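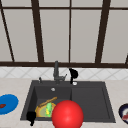

Jhun Dalisay washed dishes for a living before he was put in charge of the machines that wash them. He now runs the back kitchen at Kindotitz, a catering firm that sends out 3238 meals in an ordinary week, and most of his April went into practice sinks on a computer screen. In one of them a wooden utensil lies across an orange-and-yellow plate in the left basin, and the right basin has nothing in it. "That's a kind sink," Dalisay says. "One plate. We get 300 before lunch is over."

The two arms over the real sinks came from a supplier called Umum. They take plates and bowls out of the soak and load the racks. Pans are still done by hand, and so is anything with a blade.

Dalisay had 18 people on the wash line when the arms went in. He has the same number now, but only four are at the sinks at any one time. The rest have moved to packing and prep. "Some were glad," he says. "Your back hurts less. But at the sink you could talk. In packing you have to read labels all day, and a few of them hate it."

Pay was the harder subject. The packing rate was lower at first, and two people left over it. Kindotitz matched the rates after 36 days. Dalisay thinks it should have been done before anyone was moved.

His own job is mostly watching. When an arm stops, a light comes on and somebody has to go and look. Usually it is a fork under a bowl, or two plates stuck together. He writes each stop down and sends the list to Umum in the afternoon, and new practice sinks come back with the same kind of mess in them.

"They asked me what goes in a sink," he says. "I said everything — spoons, lemon halves, somebody's watch once. They wrote it all down."

A second pair of arms is planned for the Aquino Street kitchen. Dalisay has asked that the crew there be told their new hours and pay first. He was still waiting for an answer when we spoke, and the lunch racks were due back at two.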